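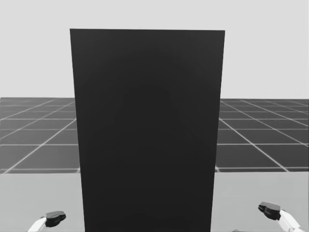
About Jusbridge

Jusbridge writes and checks working rules for two-armed robots. Our clients are small manufacturers and packaging firms that want clear written practice before a machine goes near their staff. We have been in Ustutton since we split off from Ghasemi, and there are 7 of us.

Most of the work starts in simulation. We set up the arms and whatever they have to work next to, then go through the house rules one line at a time. How far apart do the grippers wait? Which arm moves first? What does the operator do after a stop, and who signs for the restart? A rule that two people read in different ways goes back to be rewritten.

The current rulebook has 174 entries. Shirin Naseri edits it and Subbarao Arumugam runs the simulation checks. Sveva Mancuso visits client sites, usually twice – once before installation and once after the first month of use. Parvaneh Talebi teaches the operator course, which 460 people have completed.

We do not certify machines and we do not sell them. Clients still need their own risk assessment, and we will ask to see it.

The rulebook is revised every November. Clients get the changed pages with the old wording alongside. Printed copies can be picked up at our Gondwood office – please call first, as it is closed when Sveva is on a site visit.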